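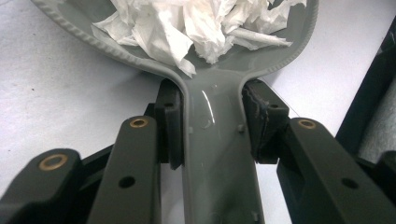
How a Dustpan and Brush Work
Written by Tharindu Navaratnam for Atarance Young Readers, Household Tools, part four

A dustpan and brush are two tools that are used together. The brush moves the rubbish. The dustpan collects it and carries it to the bin. There is no motor and nothing to plug in. All the energy comes from your arm.

The parts of a dustpan

The wide part is called the scoop. It has a flat front edge, called the lip, which rests on the floor or table. The sides and back of the scoop are raised. They form a wall, and the wall stops the rubbish sliding out when the pan is lifted.

Behind the scoop is the handle. Many plastic handles are not flat. They have raised sides with a shallow channel running between them, as on the grey dustpan at the start of this page. A flat strip of plastic bends easily. Try this with a strip of card: hold it at one end and it droops. Fold up both long sides and hold it again. The folded strip stays much straighter, although no card has been added. Engineers use the same idea in shelves and bridges.

Most plastic dustpans are made by injection moulding. Plastic is melted, pushed into a metal mould and left to cool. The mould then opens and the pan comes out in one piece.

What happens during a sweep

Rubbish stays where it is until something pushes it. When the tips of the bristles reach it, they push it along. Friction between the rubbish and the surface pushes the other way. The rubbish moves when the push from the brush is greater than the friction. 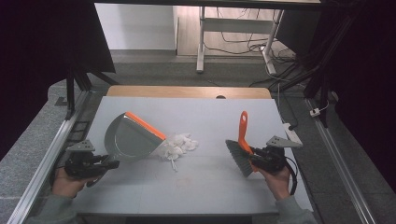 Sweeping crumpled tissue: the dustpan is on the left and the brush is on the right.

Different kinds of rubbish behave differently. Crumpled tissue is light and has a lot of air trapped in its folds. A fast stroke makes a draught, and the draught can blow the tissue past the pan. Use slow strokes. Sand is heavier for its size and is not blown about so easily, but the grains are small enough to pass under the lip if there is a gap.

A thin line of dust is often left in front of the lip. This is fine dust that has gone into the gap. Move the pan back by the width of a finger and sweep again. Two or three turns will collect most of it. A damp cloth will collect the rest.

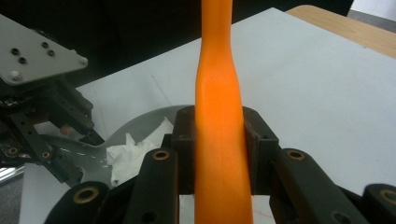
Handles are shaped to suit the thing that holds them, which is usually a hand. Your fingers are not all the same length, and they do not close into a perfect tube. A straight, smooth rod can slide through them when you push. If the handle changes in width, your grip has something to press against. The orange piece in the picture draws in to a waist and then swells into a broader, rounded part lower down. A wide part like this is harder to pull through a closed grip than a straight rod would be.

Measuring a brush

The brush used for the drawings in our Household Tools booklet is a Hatow hand brush. It is 267 millimetres long, and the part with the bristles measures 117 millimetres. To find the length of the rest, take the smaller number from the larger one. The answer is 150 millimetres. Measure a brush at home in the same way and write down both lengths.

Words to know

Bristle: one of the stiff hairs or threads on a brush.
Friction: a force that acts against sliding when two surfaces touch.
Lip: the flat front edge of a dustpan.
Mould: a hollow shape that gives melted plastic its form.

Next in this series: The Mop Bucket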